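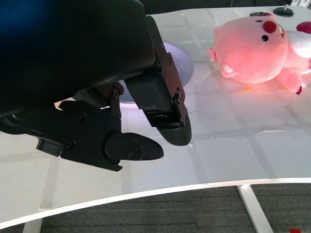

Progress report to the Sandhu Fund
Shared Practice for Small Robot Labs, Gasotville site
18 August 2022

Thank you again for your patience over the summer, and for the kind note that came with the second payment. We have a good deal to tell you, and most of it is cheerful.

When we last wrote, in May, the handling rules were a loose pile of notes that everyone at Trallesach remembered a little differently. They are now one document, 4 pages long, and it hangs by every table where an arm is run. We kept it short on purpose (the first draft ran to 30 pages, and we are a little embarrassed about that).

The rules people ask about most are these. Fingers are checked for wear before the first run of the day. Soft items such as plush toys are handled at the low grip setting. Nobody reaches over the table while the arm is live, even to straighten a bowl. A run that is stopped by hand gets logged with a reason, and "it looked odd" is a perfectly good reason.

We have logged 2,385 runs under the new rules, and 108 of them were stopped by hand. That is more than we used to record, and we are glad of it, as we suspect a lot of stops went unwritten before.

One item is behind. The Prustumance checklist for visiting students still needs a section on floor clutter and cables, and we would like to move that money into the autumn if you are agreeable. The revised budget sheet is attached, along with the wording changes you asked for on page two.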